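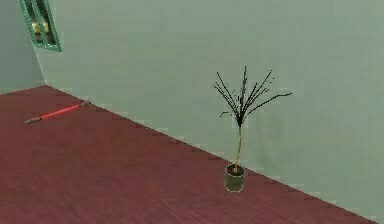
Re: [Lennox Masters Swim] Shoulders and the cool-down question

Hi all,

Lamai Jaidee wrote:
> I've been climbing out straight after the main set so I can
> make the 8 o'clock bus, and my shoulders feel like concrete
> by lunchtime. Is it the paddles or am I skipping something
> I shouldn't? Also does anyone stretch on deck or is that
> old hat now?
>
> Lamai

Lamai, I did exactly this for most of last winter, so no lecture from me! My guess is a bit of both. I moved to the bigger Fillix paddles in one go and my left shoulder grumbled for weeks. Going back to the small ones helped more than any stretching did (the physio said the same and charged me for it).

For the cool-down, if you've only got five minutes, I'd swim it. Easy backstroke mixed with a bit of lazy freestyle, no watch, no paddles, and breathe whenever you like. I used to do 8 lengths, and if the lane was busy I just floated about at the shallow end swinging my arms and getting in everyone's way. Sorry, lane three.

As for stretching on deck, I still do the doorway one for the chest, but at home after a shower, when I'm warm and not dripping all over the tiles. I hold it till I get bored. Coach at my old club in Tukerau had us yanking our arms behind our heads with a partner and I wouldn't go near that one now.

If it's sore at night, or pinches when you reach up to a shelf, please get it looked at and don't just swim through it. I tried that and missed the whole open water season.

On the bus – the 407 goes from the other side of the road a bit later and still gets you into the centre. It's a longer walk at the far end but you'd get your cool-down in. I'm on it most mornings with wet hair and a banana.

One more thing while I'm here, is anybody driving to the Skekarer relays in December? I can chip in for petrol and I've got a spare pull buoy to lend if someone's after one. My favourite goggles have gone missing too, blue strap, so have a look in your bags please.

Cheers,
Jen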